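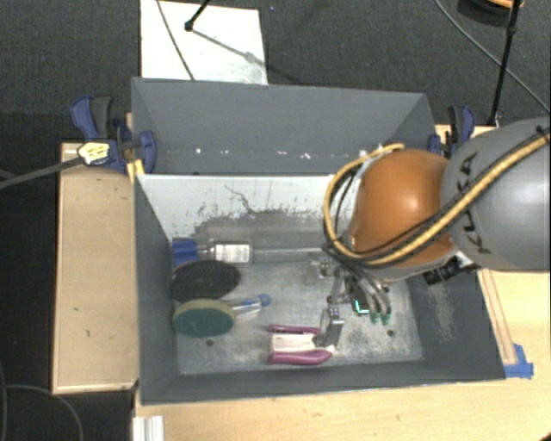 Mekalham depot switches small tools and household goods to mixed bins

20 Mar 2024

The Mekalham reuse depot has stopped sorting small donated goods by department at the door. Hand tools, kitchen items and general household pieces now go into the same large open-top bins on arrival and are separated one at a time further inside the building. The change took effect at the start of March and applies to everything that weighs less than a full toolbox and fits inside a bin without standing above the rim.

The depot, which also serves the smaller collection point at Vetstead, took in 1379 small items in the first intake period under the new procedure. Of these, 1241 were passed for resale or loan. The remainder went to metal recovery, to general waste or to a holding shelf for items that could not be identified.

Under the old layout, donors were asked to choose between three hatches marked Tools, Kitchen and Home. Many items fit under more than one heading. Scissors, clamps, small brushes, measuring tapes and utility knives were regularly found in all three streams, priced three different ways and shelved in three different places. Staff at the back of the building then spent part of each shift moving stock between departments. The hatches have been replaced by a single counter, and the signs have been taken down.

The bins are gray, rectangular and solid-walled. The depot looked at wire baskets and at shallow trays before settling on them. Baskets let screwdriver tips and thin handles through the mesh, and trays filled too quickly to be useful at busy times. A solid wall also stops round objects from rolling off the bench, a regular problem with jars, rollers and tape reels. The bin floors scuff within days of use. According to the depot's procedure sheet, scuffing is not a reason to withdraw a bin, but a split corner or a raised edge on the floor is.

A bin is not filled to the top. The sheet sets the working load as a single loose layer, with gaps between items wide enough that each one can be lifted without dragging its neighbor. Goods that arrive in a heavier mix are spread across more bins at the counter. Earlier trials with deeper loads gave poor results: pliers opened under the weight and locked onto cables, string and each other, and painted handles came out chipped.

Sorting is now done in a fixed order. Sharp and pointed items come out first, then anything heavy, then anything made of glass or ceramic. Hand tools with two handles follow – pliers, snips, pruners, shears – and are closed and latched, or tied shut if the latch is missing. Everything else is taken in whatever order it comes up. The last pass is for loose parts: screws, caps, drill bits, single hinges and the plastic feet that fall off small appliances. These go into a lidded tub and are checked against the items from the same bin before it is released.

Each bin carries a number that stays with its contents until sorting is complete. This was the part of the procedure that took longest to agree on. In the previous system, a blade and its handle, or a socket and its ratchet, could arrive in the same bag and leave the building separately. The depot puts the number of sets kept together in the first period at 33, including a boxed set of wood chisels and several kitchen scales with their matching pans.

Inspection is unchanged for most categories. Hand tools are opened and closed through their full travel and rejected if the pivot binds or the jaws fail to meet. Hammers and mallets are checked for movement between the head and the handle. Adjustable wrenches are run from fully closed to fully open. Cutting tools are tested on card. Surface rust is accepted if it can be removed with a wire brush and light oil, and pitted cutting edges are rejected. Kitchen goods are checked for cracks, loose rivets and damaged coating. Pans with flaking nonstick surfaces are not resold in any condition.

One rule has been added on color. Tools with brightly colored or two-tone handles are no longer set aside as garden or craft goods on sight. The depot found that this habit had sent ordinary pliers and cutters into the garden section on the strength of their grips, and that buyers who came in for general tools did not look there. Tools are now classed by the head.

Item records are kept in Nasr, the stock system the depot has used since it opened its loan counter. An entry consists of a class, a condition grade, a bin number and a shelf code. Free-text notes are permitted but are limited to a single line, following a period in which notes had grown long enough to slow down the label printer. Condition grades run from A to D. Grade A is fit for loan, B and C are fit for sale, and D is held for parts.

The bins and the shelf inserts that go with them were supplied by Trokora, which also fitted the new counter. The counter stands lower than the old hatches so that a full box can be slid across it, and a rubber strip along the front edge keeps metal tools from skidding. A second strip was added after the first week, when heavier boxes were found to be riding over the single one.

At Vetstead, the collection point continues to accept goods but does not sort them. Donations there are placed straight into bins, covered and moved to Mekalham on the regular van. The van takes bins stacked 2 high – the limit is set by the covers, which are not rated for more. Donors at Vetstead are asked to hand over blades separately, wrapped in cardboard and taped. Loose blades in bags will be returned.

The depot has published a revised list of what it will and will not take. Accepted items include hand tools of any age, kitchen utensils, baking tins, storage containers with or without lids, door and window hardware, picture hooks, small brushes and rollers that have been cleaned, tape measures, and extension handles. Containers without lids were refused until this month. They are now accepted as shelf dividers and sold in bundles.

Items not accepted are knives with folding blades longer than the hand, opened tubes of adhesive or sealant, aerosols, gas cartridges, batteries outside a device, mercury thermometers and anything that has been used with pesticide. Battery-powered tools are taken at the loan counter only and must be brought with their charger. Corded tools are accepted on the same terms as before and go directly to electrical testing without passing through a bin.

Some problems remain. Small clear plastic items are easily missed against the gray floor of a bin, and measuring spoons and bottle caps have been found after a bin had been signed off. A brush-out of each empty bin has been added to the procedure as a result, with the sweepings tipped onto a white tray and checked. Magnets are another difficulty. Magnetic knife strips and pickup tools collect screws and bits from the rest of the load, and the sheet now asks for them to be removed at the counter and bagged.

Shelving in the shop area has been rearranged to match. The former kitchen and home sections have been joined along the left wall. Hand tools occupy the center aisle in order of function: gripping, cutting, striking, turning and measuring. Garden tools with long handles remain by the rear door. The bargain crates at the entrance are unchanged, apart from a new label on the crate for single handles and spare heads.

Opening hours and donation limits stay as they were. Donors arriving with more than a carload are asked to call ahead so that enough empty bins can be set out. Borrowers returning loan tools should continue to use the loan counter, as returned tools are cleaned and regraded separately from donations and are not placed in the intake bins.

The revised procedure sheet and the list of accepted goods are available at the Mekalham counter and at Vetstead. The next revision will cover plumbing fittings, which are being held in their original boxes until a class list has been agreed.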